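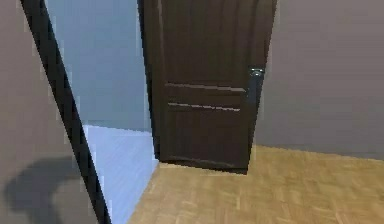

Projektbericht: Peer-Beratung im ersten Studienjahr

Eigentlich wollte ich über Prüfungsangst schreiben, aber Marek Machala, der unser Seminar betreut hat, fand das zu breit. Also haben Nuwan Weerakoon und ich uns angeschaut, wer überhaupt zur studentischen Gesprächsberatung Jatar geht und warum so viele nach dem ersten Termin nicht wiederkommen – das hat mich schon beschäftigt, als ich selbst dort Erstgespräche geführt habe!

Angeschrieben haben wir 1327 Studierende, geantwortet haben 187. Davon waren 38 schon mal in einer Beratung, und mit sechs von ihnen durften wir länger reden. Die Interviews waren mein Lieblingsteil (das Abtippen weniger, da saß ich halbe Nächte dran). Für die Auswertung haben wir Kategorien gebildet, getrennt codiert und uns dann ziemlich lange über das Wort "Vertrauen" gestritten.

Am häufigsten kam die Wartezeit zur Sprache. Eine Studentin meinte, nach fünf Wochen habe sie gar nicht mehr gewusst, was sie eigentlich erzählen wollte. Andere fanden es komisch, mit jemandem aus dem eigenen Fach zu sprechen – damit hatte ich überhaupt nicht gerechnet.

Repräsentativ ist das alles natürlich nicht. Im September wollen wir den Fragebogen kürzen und auch die Leute fragen, die nie einen Termin gemacht haben. Die Codierliste liegt im Anhang.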